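The greengrocer's box is back in circulation

If you've been on the waiting list for the play greengrocery, your patience has paid off! Box 14 is ready to go out again, it has been washed, checked, grumbled over and written up on a new card, and the next family on the list should have had a text from me already. If you think that's you and you haven't heard anything, do check I've got your current number, as I had two bounce back last month.

I have a real soft spot for this box. It was one of the first I ever took home for my own two (they're far too big for it now, though I did catch the elder one arranging the peppers by colour when I had everything spread over our kitchen table) and I still think it's the best thing we lend for the three to six lot. We've now made 2,274 loans since we opened in Gornville, and I would love to know how many of those were pretend fruit and veg in one form or another. A fair old slice, I reckon. The train track people will tell me otherwise.

For anyone who hasn't borrowed it, the idea is very simple. You get a good heap of artificial fruit and vegetables and a wire basket to carry them in, and the rest is up to whoever is running the shop. There's a price list in the lid pocket if you want it. Most children ignore it completely and charge 1,000 pounds for a lemon, and then give you the lemon anyway.

The basket is the part that's had the most attention. The old wicker one had got to the stage where it snagged every jumper it went near, so after the summer break I went looking for a wire one, and Didenko in Warell had them on the shelf with the storage things. It's a much better shape for this. You can see straight through the sides, so a small shopper can check what they've got without tipping the lot on the floor, and it's open on top so the longer vegetables can poke out just as they do when you've bought too much at the market and only brought one bag.

And there are some very long vegetables. The leek is a monster – it's the one everybody picks up first, grown-ups included, and I've watched it be a sword, a fishing rod and a conductor's baton in the course of one morning. The celery isn't far behind. If you're packing the basket properly, and I do have views on this, the celery goes in on the slant along one side, the round things settle into the space that's left, and the grapes sit on top so they don't get squashed. I know they can't get squashed. I still can't bring myself to put a watermelon on a bunch of grapes, and I'm quite pleased when the children feel the same way.

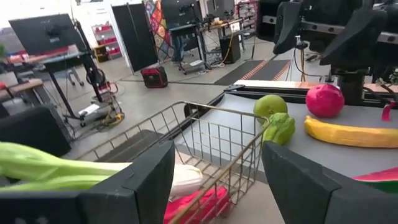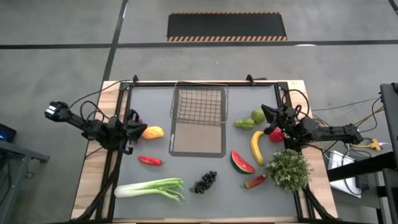 The basket has the celery in it in the first picture and is empty in the second, but there's a banana and a slice of watermelon out on the table in both.

A few things we've played at home and at sessions, in case you'd like somewhere to start.

The shopping list game is the old favourite. Draw three or four things on a scrap of paper (my drawing of a mango has been taken for an egg, a potato and a bum, so don't worry about your standards), hand over the basket and off they go. With older ones you can just say the list out loud and see how much makes it home. Five items seems to be where it starts to fall apart, for me as well as for them.

Then there's the colour sort, which sounds dull and really isn't, mainly owing to the arguments. A red and green pepper can go in either pile, and we once had a good ten minutes on whether a pear is green or yellow. The watermelon wedge causes bother too, being red if you look at it one way and green if you look at it the other. Let them fight it out.

Feely bag works well with this set. Put one thing in a pillowcase and let them have a rummage. A banana is a gift for the very little ones, and bell pepper against apple is surprisingly hard. A chilli gets them shrieking every time, I think because they've all been warned off the real ones.

And if you have somebody at home who is at the beige food stage, I'd gently suggest leaving the play veg about without saying a word. Nevzat Soylu told me his daughter served him pretend leek and pear soup every night for a fortnight and then asked what a real leek tasted like. She didn't like it! But she did ask, and they've moved on to peppers since, which have gone down rather better, raw and in strips with a lot of houmous.

Now for the nagging bit, sorry.

Please do wipe everything down before it comes back. Warm water with a drop of washing-up liquid is plenty. Don't put any of it in the dishwasher (we've lost a tomato that way, and it was a nice tomato). The leafy ends of the leek want a rinse and a shake and then an hour on a tea towel, or they hold the damp and pong a bit when the lid's been on. The wire basket only needs a going over with a cloth and a proper dry, corners included.

Please also use the card. I've redone it with a little drawing beside each name, so a child can do the checking in with you, and mine always thought that was part of the game. Tick things off as they go in the box and put a ring round anything you can't find. We don't charge for the odd missing piece. I'd just much sooner hear that a pepper is somewhere under your sofa than find out when the next family opens the lid. They do turn up, too. A lime came back to us in the spring after more than a year away, in a wellington.

Deposits on the big boxes are staying where they are, and it's still 50p to extend a loan by a week provided there's no one waiting behind you. With box 14 there generally is, so have a word with me first.

While I've got you, we could do with more for the greengrocery, as I'm hoping to make up a second, smaller box before the December rush. Anything in good nick is welcome, but the gaps at the moment are carrots, onions, mushrooms and anything from the cabbage family. No cutting sets with the sticky tabs, please, they drive me up the wall and the halves never stay together. A second basket would be lovely as well. If you spot a wire one about the same size in a charity shop then grab it and I'll pay you back out of the tin. I'd also say yes to a set of toy scales, as long as they still tip.

We've got some money towards all this from the raffle. We had 1,000 tickets printed and there's one thin book of them left on my desk, so thank you to everybody who sold them to their aunties. The Navar café next door put up the cake hamper again and very kindly let us draw it at their counter.

Box 14 will be out on the mat at the session on 13th November for anybody who'd like a go before deciding whether to join the list. Usual time, usual room, prams in the side passage if you can manage it. Bring a shopping bag if your child has one they like. I'll be on the till for the first half hour at least, and I do take buttons.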